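Bassey lab passes 1272 takes, wants more hands on the sticks

Posted Monday, local business

DINLEY — The two-arm setup at Bassey's shop on the old mill road has now logged 1272 usable takes, the company said, and it's hunting for more people to run the controls through the end of April.

Bassey is a small outfit. Eleven staff, one loading dock, a coffee machine that gets its own line in the budget. It moved into the Dinley building last fall and has been recording people doing small tabletop chores by way of robot arms ever since. The recordings go to train a model called Cirnik, which is supposed to pick up the chores from the examples and then do them on its own.

Each take is short. An operator sits at a pair of hand controllers, the arms follow, and the whole thing gets saved — video, joint positions, gripper open and close. Then somebody resets the table and it goes again. Different spots for the objects, different order, sometimes a different person driving.

"Resetting is half the job," said Suha Saliba, who runs the day shift. "People come in thinking it's a video game. Then they find out they're moving mugs around all morning."

The current batch is household stuff. Cups, trays, phones, phone stands. Earlier batches were folding and sorting, and Saliba said folding will come back once the group is happy with the dishes.

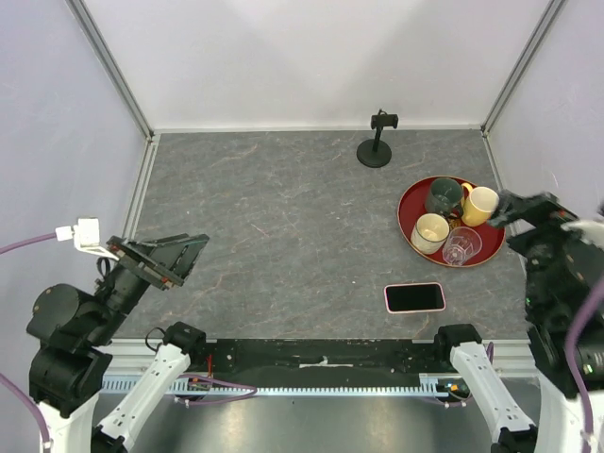 Why not just program the arms to do it?

Programming works fine when every object sits in the same place every time, like on an assembly line. In a kitchen or on a desk things move around, so Bassey collects lots of examples of people handling the mess and lets the model work out the pattern. It takes longer up front, and a bad batch of examples can set it back.

Bad batches do happen. Of 2074 takes recorded since the move, the rest beyond the 1272 were thrown out or are still waiting for review. Fadi Hamdan does most of the reviewing. He said the usual problems are dull ones: an operator pauses too long, a gripper bumps something it shouldn't, the recording starts late, the written instruction doesn't match what was done.

That last one is a headache. Every take is saved with a line of plain text saying what the task was, and if the text says left and the operator went right, the take is no good. Hamdan has started making operators read the line out loud before they start. Rejects are down, he said, though he wouldn't give a number for the week.

Pauses are trickier. A person driving the arms will stop and think, which is normal, but the model may learn to stop too. Operators are now told to plan the move first, then hit record. If they get stuck they scrap it and start over, no penalty.

Glass and anything shiny gets extra takes. Hamdan said clear things are harder for the cameras to read than plain painted ones, so the table plan calls for them in more positions. Handles too. A mug turned the wrong way is a diffrent problem from the same mug turned the right way, and the group wants both.

There is some disagreement in the shop over how tidy the examples should be. Ezequiel Montes, who writes the task list, wants the cleanest runs only. Saliba would keep a few where the operator fumbles and then fixes it, on the theory that the model has to learn to recover from somewhere. For now they keep those in a separate folder and will decide later.

A first version of Cirnik was trained on 473 of the takes in winter. Montes called it "okay on cups, lousy on everything else." It would reach for the correct object most of the time and then close the gripper early. A second version is due to start training when the dish batch closes, and the company is not giving a date for any results.

Nothing is for sale yet either. Bassey's one outside partner is Stolilau, a firm that runs cafeterias and wants to know whether tray clearing can be done by arms at a fixed station. Stolilau is paying for part of the dish batch. Neither side would say how much. A Stolilau spokesperson, Intan Wijaya, said the company has no plan to put arms in any dining room this year and that staff at its sites have been told so.

Work for operators is part time, 2 shifts a day, mornings from 8 and afternoons from 1. No experience needed. There's a paid training day, mostly practice runs which don't get kept, and then a check with Hamdan before anyone's takes count. Left-handed people are especially welcome — the group has noticed that nearly all of its operators favor the right arm, and it shows in the recordings. Montes has been writing tasks that have to start with the left one to even things out.

People who get motion sick or have wrist trouble should mention it when they apply, the company said. The controllers are light but four hours is four hours. Breaks are every 45 minutes and they are not optional.

Fadi Tarawneh, a retired machinist who signed on in the winter, said the first week was rough. "You reach and the arm is a hair behind you. You want to shove it. Don't shove it." He now does the afternoon shift and says pouring tasks, which the group tried for a few days and dropped, were his favorite. Those may be back in the summer if the shop can sort out the spills.

Applications are at the front desk in the Dinley building or by phone before 5. Ask for Saliba. Parking is in back, the front spots belong to the tile store and they do tow.

Neighbors had asked at the last town meeting about noise. Bassey says the arms are quiet and the sound people hear at night is the air handler, wich the landlord is due to replace.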